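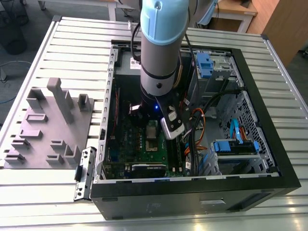

An open computer on its side, with the green motherboard showing.

Kartini Tjoa had kept her father's letters for five years before she read the last one. It was December, and the ferry to Birhane was late again. She sat by the window of the waiting room and opened the envelope with her thumb.

"The pears are good this year," he had written. "Come before your brother eats them."

She read it 2 times. Then Irfan Yusof from the ticket desk brought her a tea and asked if it was bad news.

"No," she said. "It is about pears."

He nodded and sat down beside her, and they listened to the rain.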